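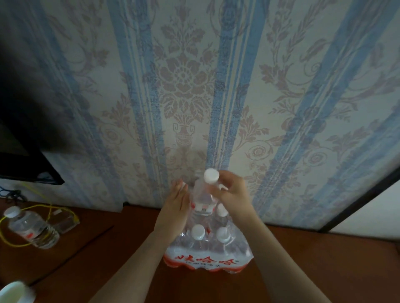
Issue 438, page 2

Getting the First Bottle Out

A household how-to for anyone who has ever lost an argument with shrink-wrap

There are two kinds of people in the world of bottled water. One opens the pack neatly at the top, takes a bottle and moves on with the day. The other goes in with the car keys, shreds the film from end to end, picks up half the bottles off the floor and then tells the rest of the household that the pack came that way. I was the second kind for years. I have the dented skirting to prove it.

Bottled water is cheap and heavy, and the film around it is designed for trucks. A warehouse wants a pack that will stay a pack through anything. You want a drink. These two goals meet on your table, and the pack usually has the upper hand until you learn where to push.

What you need

A table that doesn't wobble. Mine is an old wooden one from the flea market in Nenbridge, and it has outlived every gadget ever set on it.
Small scissors with blunt tips, or a letter opener.
A dish towel, if the bottles have just come out of the refrigerator.
Two hands. I have tried it with one hand and a phone, and I would like those minutes back.

Step one: stand the pack up

Put the pack on the table with the caps facing the ceiling. This sounds like the sort of advice that gets printed on a package of toothpicks, but plenty of people attack the pack lying on its side, where the bottles roll into each other and the film goes slack in all the wrong places. Upright, the bottles hold each other in place and you can see what you're pulling.

Check the underside before you set it down. Grit from a car trunk will leave a scratch in a tabletop that you'll be looking at for the next ten years. A wipe with a cloth takes a moment.

If the pack came with a plastic carrying handle, leave it alone for now. It is there to get the thing up the stairs. Pulling on it to open the pack gives you a long, thin rip in a direction of its own choosing.

Step two: make one small opening

Find a place on top where the film stretches across the gap between caps. Snip there, over the gap and well away from the plastic of any bottle. You want a cut about as long as your finger. Put the scissors down. Put them down farther away than that.

Now widen the hole with your fingers until one cap and its shoulders can come through. The film will crinkle and bunch up around the bottle, and that's fine. Bunched film is holding the rest of the pack together, and it's doing it for free.

Do not open both ends. I know it's tempting. A pack open at both ends is a tube, and a tube full of bottles has only one ambition in life.

A word about teeth: no.

Step three: one hand holds, one hand lifts

People skip this part, and it's the part that matters. Whatever bottle you go for, the film and the neighbors will cling to it, and if you simply yank, the pack comes up along with it. You then have the entire supply hanging in the air by one bottle neck until the film gives out.

So split the job up. Lay one hand open, palm flat, against the side of the bottle and the top of the pack. With the other hand, take hold of the bottle around the neck and shoulder, just under the cap. Don't hold it by the cap itself. A cap is made to turn, and sooner or later it will do so while you're pulling.

Then lift. If the bottle tilts a bit on the way out, let it. A slight lean often gets the label past its neighbors more easily than a straight pull. When it sticks, give it a quarter turn and try again. Going at it harder has never once helped me, although I continue to check.

The very thin bottles need a lighter touch. Squeeze one of those around the middle and it folds like a lawn chair, and if the cap was loose you'll have a puddle. The neck and shoulder are the stiffest part, so keep your grip up there.

Which bottle goes first?

I've changed my mind on this one. I used to start at a corner, on the theory that a corner bottle has fewer neighbors. True enough, but once the corner is gone the whole pack sags toward the hole, and the next person to carry it finds out how.

These days I work from whichever bottle is nearest the opening and then go along the row. If the pack is going to be moved again, to a pantry or up to a bedroom, I move it first and open it second. That one change has saved more of my toes than any other piece of household wisdom I own.

Step four: storing the rest

Leave the remaining bottles in the film for as long as the film will have them. Loose bottles take up more shelf than you'd believe, and they travel. A pack that is half empty can be pushed up against a wall with the open side inward, so that nothing wanders.

Keep water out of the sun and away from paint, gasoline and strong cleaners. A low shelf in a cool closet is about right. High shelves are for things you wouldn't mind having land on you, such as hats.

I keep mine in a Laxdal crate, which is a plain open box of the right width and has no other charms. Before that I owned a Clutus bottle rack that held everything at a stylish angle and dropped a bottle each time a door was slammed. It's in the garage now, holding garden stakes, and we're both happier.

If you buy for a whole office or a sports club, the sums change. The Vullell athletic club goes through more than 2000 bottles in a season, and at that scale you want the newest packs at the back and the oldest in front, with the month written on the film in marker. April is plenty. No one needs the hour.

Step five: the film

Once the last bottle is out, you're left with a crackling ball of plastic that won't fit in anything. Flatten it, fold it and press the air out as you go. Many grocery stores have a bin for stretchy plastic near the entrance, and some of those will take this kind. Read the sign on the bin, as they don't all agree. It generally isn't welcome in the curbside recycling, where it wraps itself around the sorting equipment.

If there's a loop or ring of plastic left over, cut it through before you throw it out.

Troubles and remedies

The film ripped all the way down. Run a wide rubber band or a belt around the pack at mid-height. It looks silly and it works.

The labels tore off. The water doesn't mind. If you keep more than one kind, put a dot of marker on the caps.

The bottles are wet and slippery. Wrap the dish towel around the neck and lift through that. A dry palm on the holding hand helps as well.

The pack keeps sliding. Put a damp cloth under it, or turn it so that it backs up against the wall. Do check how you feel about your wallpaper first. Mine came in at 150 dollars for a wall I now mostly see from behind a stack of groceries, and I'm protective of it.

Everything fell on the floor anyway. Pick up the bottles, check the caps for leaks and let any that took a hard knock be the ones you drink today. Then tell the household that the pack came that way.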